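The recordings that stopped on their own

Kitchen sessions, June. I do these at home with a head camera on, putting dishes and utensils away so the Kulon arm can learn the same jobs.
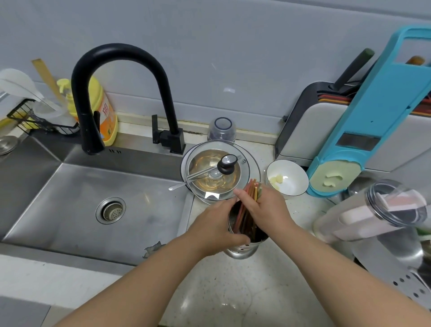
Chopsticks going into the holder next to the sink.

I lost most of a week of work last month and it took me too long to find out why, so I'm writing it down in case somebody else is using the same setup.

The job is simple. You put the head strap on, start a recording, do one task with both hands, and stop. Chopsticks into the holder is one of the longer ones on my list, because they want the bundle kept together and the holder steadied with the other hand. I had 262 recordings ready to send when Young-sook Lim, who checks them on the other end, wrote to ask why so many of mine ended before the hands let go.

I told her they didn't. Then I opened a few and she was right. The video froze and the hand positions kept going for another 20 seconds. Played back on the arm, that means it's moving with nothing to look at. She had tried one on the bench at Clivbridge and the gripper pushed the holder right off the edge. It hit the floor and got a dent. The arm kept pressing down into the spot where the holder used to be until she hit the stop button.

My first guess was the battery. I swapped it, same thing. Then I blamed the card and bought a new one, which was money wasted. Wellington Figueiredo had me send him the log, and he found the same line in every bad recording: the camera was shutting itself down from heat and the recorder never noticed. I'd been running one session after another with the stove on for dinner. The recorder should have quit when the video quit. It didn't check.

Wellington put a check in. If the video drops now, the whole recording ends and the unit beeps. I also take 9 minutes off between sessions and keep away from the stove while I'm wearing it.

Young-sook threw out every recording where the two didn't match, and I'm redoing the chopsticks from the start. She also turned down the force limit on the arm, and I think that should have been done before any of this. The beep has gone off twice so far, both times in the late afternoon when the kitchen gets the sun.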